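4.3 Does hand-held data carry over to new rooms?

Earlier reports, our own included, have claimed that demonstrations recorded with a hand-held gripper transfer to unseen rooms with little or no loss. We are less sure of this than we were. The claim usually rests on a few rooms picked by the people who built the system, with tables at similar heights and plain backgrounds. We therefore collected 600 demonstrations in three rooms and held out every clip from one of them, the Visser room, during training. That left 389 clips for training and 211 for testing.

The policy trained on the remaining rooms did well on its own validation clips and noticeably worse on the held-out ones. Some of the drop is easy to explain. The wrist view is very wide, so the objects on the table fill only a small part of it, and the rest goes to walls, windows, furniture and the operator's own body (Figure 3). When we masked the outer part of the view, the gap narrowed but did not close. We take this as weak evidence that the policy was reading the room as well as the objects. It is also possible that masking simply made the task easier in every room, and our data cannot separate the two.

A second concern is the camera angle. Operators roll the tool freely between grasps, and a table that should be level can run steeply across the view. We had assumed that random rotation during training would cover this. In 161 of the held-out clips the roll at the first time step fell outside the range we had sampled, so that assumption was wrong. Widening the range helped on these clips and hurt slightly on the others. We report both numbers in the appendix and do not average them.

Figure 3. Wide-angle view from the hand-held gripper. A banana, a bouquet and a narrow box lie on a red cloth; the operator's hand and jacket take up much of the left side.
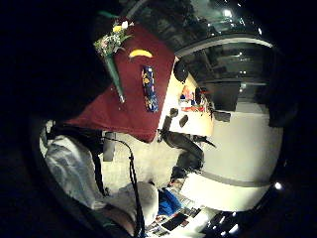 4.4 Effect of the operator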